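About Ukel

Ukel is a small organisation that helps amateur sports clubs to be run well. We work with football, netball, badminton and athletics clubs, mostly those with fewer than 1,000 members. We do not train players and we do not sell equipment. Our work is with the people who open the gate, keep the members' list, book the pitch and answer the parents' emails.

How we began

Oriana Gallardo started Ukel after many years as secretary of a running club. She had kept every form and every letter in one blue folder, and when she moved to another town the new secretary asked if she could copy it. Then a neighbouring club asked also. The folder became our first handbook, and it is still the base of the one we use today, although the chapter about fax machines has been taken out.

Kurniawati Simanjuntak joined the following January. She is a former badminton umpire and she looks after all our courses. She also wrote the complaints procedure which many of our clubs have put on their notice boards.

What we do

Our main programme is called Tritik. A club enters for one season and receives a visit from one of our advisers, who reads the club's rules, sits in on an ordinary meeting and writes a short report. The report says what should be done first and what can wait. So far 498 clubs have completed Tritik, and many of them came back to us later with new questions.

Siregar is our evening course for new coaches and team managers. It has 4 sessions and it starts at 7 pm, so that people can come after work. We speak about safety of children, first aid duties, travel to away matches and how to talk with a referee after a difficult game. Roughly 1,440 people have taken it.

Each year we also give the Nisen Award to a club which has made it easier for new people to join. The winner receives a grant for its junior section. We ask the members to send the nomination themselves, and a letter of one page is enough.

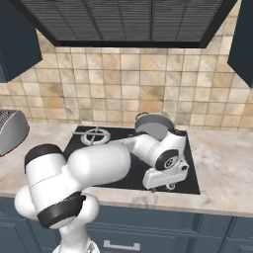
Who pays for our work

Clubs pay a fee according to their size. The smallest clubs pay nothing for Tritik, only the travel of the adviser. The rest of our income comes from course fees and from local sponsors. We do not accept money from betting companies.

Working with us

If your club would like to enter Tritik, please write to us before the season begins, as the visits are planned early. Tell us your sport, the number of your members and the best evening for a meeting. We answer all letters, usually within two weeks, and in summer it can take a little longer.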